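Stelunau Makers Help > Arms and Grippers > Small objects

Small round bottle rotates in parallel gripper when lowered beside organizer

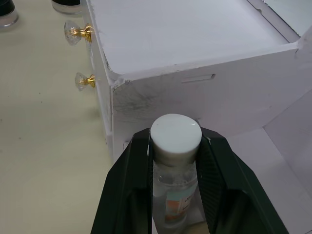 Posted by wustik_bench

The arm is a six-axis kit build, printed links, on a bench in a shared workshop. The gripper is a two-finger parallel type driven by one servo through a rack on each side. Fingers are printed, black, with ribbed pads on the inner faces. Wrist camera looks down at an angle over the fingers. Control software is Skoryk on a small Linux box, and the gripper board is an Irora, firmware as shipped.

The job is to take a small clear bottle with a round white cap, carry it past the side wall of a white drawer organizer, and set it down in the open compartment next to that wall. The grasp itself is fine. The trouble starts on the descent. If the bottle or a finger touches the wall, the bottle turns between the pads, and sometimes it tips as well, so that it is released at an angle and falls over. If nothing touches, it places correctly.

I logged 3,336 cycles over February. Without contact there were no failures worth mentioning. With contact, 49 bottles ended up on their side. Position error at the wrist is under 2 mm according to the dial indicator.

Already tried:

Raising the grip force. It helps a little, but the servo gets hot and the printed rack began to skip.

Slowing the descent to half. No change.

Gripping by the cap only. Worse.

I would like to keep the fingers if possible, as the same pair handles other parts. Is this a pad problem, a force problem or a path problem? The organizer has to stay where it is. It is already scuffed along that side, so I am not concerned about marks, only about the bottle.

Posted by flat_pattern

Mostly a pad problem, made visible by the path.

A flat pad against a cylinder gives you a line of contact on each side. Two opposed lines resist the bottle sliding out and they resist tilt in one plane, but for rotation about the vertical axis all you have is friction acting at the bottle radius. That radius is small. When the wall drags on the side of the bottle, it acts at the same radius, so the drag only has to exceed the friction from two lines. Ribs don't add much on a hard smooth bottle. They are useful on soft parts, where the material can press into the grooves.

Two changes, in this order.

1. Cut a shallow vertical V into each pad. An included angle of 120 degrees is a reasonable start. You go from two contact lines to four, the bottle centers itself on closing, and for the same servo force the total normal force on the bottle goes up slightly. Keep the V shallow enough that your flat parts still bridge across it. The fingers can stay as they are if the pads are separate pieces.

2. Face the V with thin silicone sheet, 1 mm or less. Thicker sheet lets the bottle rock, and then you have traded rotation for tilt. Degrease the finger before gluing. Contact cement holds on PETG if both surfaces are sanded first.

Watch the label. If the pads close on the printed label, the friction you are relying on is between the label and its adhesive, and labels creep. Grip on bare bottle if the height allows it. If it doesn't, check after a few hundred cycles whether the label has moved.

On force: put it back where it was. A skipping rack will cost you more than a fallen bottle. Measure the holding force with a kitchen scale between the fingers and write the figure down, so you have something to compare with when the servo ages.

Posted by rk_slowaxis

had the same thing with glue bottles. put heat shrink over the fingers and it stopped. lasted a couple of months then split at the corner, replaced it, fine again

Posted by deadband

The pad advice above is sound, but I would fix the path first. It costs nothing.

You say the failures only occur on contact, and your wrist error is under 2 mm. Measure the clearance between the outside of the finger and the wall at the lowest point of the move. Use the finger and not the bottle, because the finger is wider. If that clearance is less than twice your error, contact is expected behavior. Move the place point 4 mm farther from the wall and run it again.

Check the angle of the gripper as well. If the fingers open and close toward the wall, one of them has to fit between the bottle and the wall, and it will push off the wall on release. Turn the wrist 90 degrees so that they open along the wall. The bottle can then sit much closer.

Skoryk blends waypoints by default. Even with a correct approach point above the compartment, the arm will cut the corner and arrive diagonally. Set the blend radius to zero on the last waypoint before the descent. Halving the speed would not have shown this if your blend is defined as a distance, because the path stays the same at any speed.

Posted by wustik_bench

Blend radius was 15 mm. Set to zero, and the place point moved out by 4 mm. The wrist turn is not possible at present, the cable loop is too short. V pads are printing. I will post the count when I have a comparable number of cycles.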